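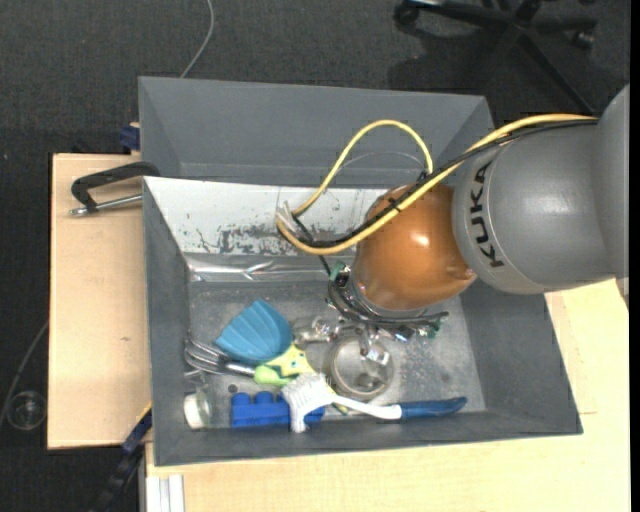
Yellow cable and black cable, small black tie on the diagonal.

Isard Cable Notes
December 26, 2024

Thread on storing and routing cords at home. Spent the morning on the closet shelf and the garage hooks, so this is fresh.

Most cords fail within a hand's width of one end. The middle of a ten-year-old extension cord usually tests fine. Look at the plug first, then the first bend after it.

Bend radius: for ordinary flexible cord I use 10 times the outside diameter for storage loops. Tighter is possible. Rubber jacket tolerates it better than PVC, and PVC in a cold garage tolerates it worst.

Do not wrap a cord around your elbow. Each turn puts in a twist, and all the twists go in the same direction. After a season the cord lies on the floor like a phone cord from the eighties.

Over-under instead. First loop normal, second loop with the wrist turned so the cord passes behind itself. Alternate until you run out. Keep the end out of the middle of the coil or you get a row of knots when you throw it.

Ties. Nylon zip ties are for things you do not plan to move. Hook-and-loop for everything else. A zip tie pulled down with pliers will dent a soft jacket, and the dent stays after you cut the tie off.

If you must use zip ties, leave enough slack to slide the tie along the bundle by hand. Trim the tail flush with proper flush cutters. A tail cut with scissors leaves a corner that opens skin.

Tape: electrical tape is poor at bundling. The adhesive creeps in summer and leaves black gum on both cords. Mineral spirits on a rag takes it off. Test on a short piece of jacket first.

Someone asked about the Willden hooks. I have a box of 20. The wide ones are fine. The narrow ones have a 43 mm throat and a pressed edge that needs a file before you hang anything soft on it. Put the heavy cords on the wide ones and ignore the narrow ones, or use them for string.

Pesard reels: good crank, bad brake. Unwind the whole cord before you put a heater or a saw on it. Wound cord cannot shed heat and the rating printed on the side is for the cord fully out.

Labels go on both ends. I use heat-shrink for cords I made up myself and a folded paper flag under clear tape for the rest. Write length and gauge. "Long one" is no use next December.

Sort by gauge before length. A thin 16-gauge cord on a shelf with heavy ones gets picked up for the heavy job sooner or later. Mine now live on separate hooks with the thin ones nearer the door.

Correction to the post from last week: the Yang tester is part 1335 in the current catalog. I gave the old number. Same tester, different leads. Sorry to anyone who ordered the wrong clips.

Discard list from this morning: two lamp cords with a cracked jacket at the plug, one power strip with a loose third outlet, one cord I had repaired with tape and forgotten. Cut the plugs off before they go in the scrap box so they cannot come back.

Holiday light strings are a separate thread. They are still up.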